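June 12, 2025

Up before the magpies again, which at my age is either virtue or bladder. I put the kettle on and stood at the back door in my dressing gown looking at the frost on the lawn (proper frost, the crunchy kind) and thought, right, today I finally sort out the choir.

Well. I say sort out! We have the Lelmont concert in September and I'm the mug who put her hand up to choose the second half. I've been carrying the list in my cardigan pocket so long it's gone furry. Jörg wants the Hungarian piece, the one with all the consonants, and he rang before nine to tell me so. Lovely man, gorgeous bass, has never once in his life left a message under three minutes. He thinks we're ready for it. I think the altos will lie down in the aisle, and I'm an alto, so I should know.

Went through the whole music cupboard at the hall after morning tea. Freezing in there, my fingers were blue. Found 20 copies of a sea shanty arrangement I'd forgotten we owned, still smelling of somebody's garage, and sang the whole thing through to the empty chairs with my beanie on. It's a beauty. Tenors get the tune for once, which will keep Mattes happy until Christmas.

Then home for soup (pumpkin, a bit too much ginger, ate it anyway) and an hour of listening to other choirs sing the Hungarian one to see how fast they take it. Very fast, as it happens.
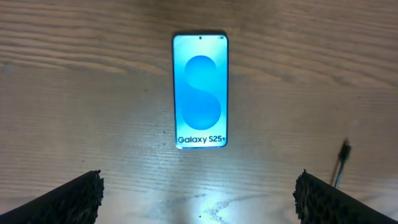
Galaxy S25+ on the table, all blue.

I rang Jörg back and we haggled. He gets the Hungarian if we drop the last verse, I get the shanty straight after interval, and neither of us has to do the medley from last year ever again. He did try to sneak in a solo. I pretended the soup was boiling over.

The hall holds 200 if we bring the benches in from the supper room, and I'd dearly love to fill it this time. Last year the rain came down sideways and half of Kasten Street stayed home by the heater, and I can't say I blamed them. I've got posters to do. Purple, I reckon, or that nice mustard colour. Must ask at the library whether they'll give us the good window.

Practised my part after tea with the pitch pipe and the dog left the room at bar twelve. Fair enough, I was flat. Got it on the fourth go, though, and did a little dance past the fridge!

Throat a bit scratchy now. Honey and lemon, then bed. Need to find my black skirt and see if the zip still does up, and take Mattes's casserole dish back before he asks for it.

3 comments
20 shares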